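Clearing a mixed-up table without buying anything

Updated 18/04/2018

I have read a lot of advice on sorting out a cluttered table, and most of it was written by people who want to sell you a tray. The Salazar shop had a "worktop station" in its window for £129 when I last went by. It had five compartments and a little lid, and I could not work out what the lid was for. You do not need it.

What follows is for a table that has ended up doing several jobs at once: a toaster oven at one end, plates and a colander in the middle, a computer mouse among them, and play food scattered over the lot. If yours is a proper kitchen worktop and everything on it is for cooking, some of this won't apply.

You will need:
one damp cloth and one dry one
a bowl for the small things
a spare chair or a clear bit of floor
half an hour, though the guides all say ten minutes

Step 1. Look before you lift

The usual first instruction is to take everything off. I don't agree with it. Take everything off a table and you have a clean table and a full floor, and then somebody rings the doorbell.

Stand back and decide which thing is hardest to move. On most tables with an oven on them, it's the oven. Everything else can be shifted with one hand, so leave the oven where it is and work round it, unless it's in a truly daft place. A door that opens over the edge of the table is a daft place. So is hard up against a wall or under a shelf. Your oven's booklet will give the gap it wants on each side, and the booklet is right even when your cousin says otherwise.

Check it is switched off and unplugged, and leave it until it is properly cold.

Step 2. Do the cables first

Cables are what make a table look a mess. You can have a dozen plates out and it still looks like somebody's having lunch, but one loose lead looped across the middle and it's a workshop.

Follow each cable from the thing to the socket with your finger. A mouse lead ought to go straight off the nearest edge and down. Mine used to run round a plate first, and every time I moved the mouse the plate came a little way with it. If you have any say in the matter, put the mouse on the opposite side from the oven. A flex should never touch an oven, and I'd keep it well clear of the door too.

I was told to buy Divix clips for this. I bought them. They stick very well to the packet they come in and less well to a white tabletop. A bulldog clip on the table edge does the same work. 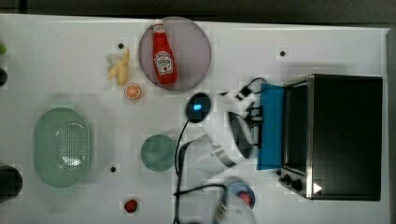 Step 3. Deal with the cloth

Cloths migrate to oven doors. It's handy, I know, and I have never managed to stop doing it altogether. But a cloth on the door gets forgotten, and one evening the oven goes on with it still there. Give the cloth a hook, or the back of a chair, or a drawer. Before you use the oven, check the door is bare and so is the top.

While the cloth is off, wipe the glass. Warm water and a drop of washing-up liquid will do. Sillov spray cleaner is fine too, if it's in the cupboard already, but I tried it on one half of a door and soapy water on the other and could not tell you a week later which was which. Don't let water run in behind the knobs.

Step 4. Sort by what gets washed

The guides like "zones". You are supposed to have a prep zone and a serving zone, and I've seen one with a "landing zone". On a table 80 centimetres deep there isn't space for zones. Make two groups instead.

The first is anything that touches real food. Plates, bowls, the colander. These go to the sink whether they look clean or not.

The second is anything that doesn't. The mouse stays out of the water, obviously. Toy fruit goes here as well, with one caution: check it really is toy. A plastic orange slice and a real one don't look very different from across the room, and Ilir Stan once put a real strawberry away in our toy box, where it stayed until June.

Colanders need more than a rinse. The small holes hold on to bits, so turn it over and run the tap through from the back. Then leave it upside down to drain. An oval one is an awkward shape for a rack and will sit better on a folded tea towel.

Step 5. The ketchup question

Where does the ketchup go? Read the label and do what it says about keeping it once opened. I have heard both sides of the fridge argument at length and neither has ever convinced the other.

What I will say is that a bottle lying on its side on a plate is using up a plate. Stand it on its cap, if the cap is flat enough, and wash the plate. If the bottle has to lie down for some reason, a plate is at least the right thing to have under it, and it won't roll off on to the carpet.

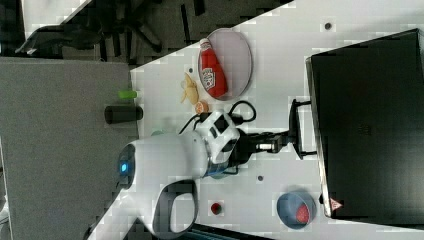
Step 6. Small things in one bowl

Use a bowl you already own. Light things with no flat side will roll, and play fruit is the worst of the lot, so the berries go in first and anything bigger goes on top if there's room. A banana won't fit. Bananas never fit, toy or otherwise, and it can lie next to the bowl.

Radka Todorova, who has more patience than I do, keeps one bowl per colour. It looks lovely. I gave it a fortnight and then everything was in the blue one.

Please don't buy stacking tubs for this. The Genex set is £139, and the tubs only stack in the order they came in.

Step 7. Wipe and put back

Push what's left to one half, wipe the bare half, dry it, and swap over. White tops show every ring and smear, so do the drying properly. If there are small black dots that won't come off, stop scrubbing and find out whether they're meant to be there before you take the surface off with them.

Put things back in this order:
the oven's own space, left empty all round
plates, towards the middle
the bowl of small things, away from the edge
the mouse, with its lead straight down
the colander last, and only if you're going to use it that day

Then push the chair in, or at least turn it so the wheels aren't where people walk.

Does it last?

Not for long, in my experience. Any page that promises a table will stay clear "for good" is having you on. Mine goes back to how it was within a few days, and doing steps 2 and 3 again is usually enough to make it bearable. The full job I do when I can't find the mouse.

If your oven shares an extension lead with other things, look at the plate on the back for its wattage (ours says 1,450) and check what the lead is rated for. I should have put that nearer the top.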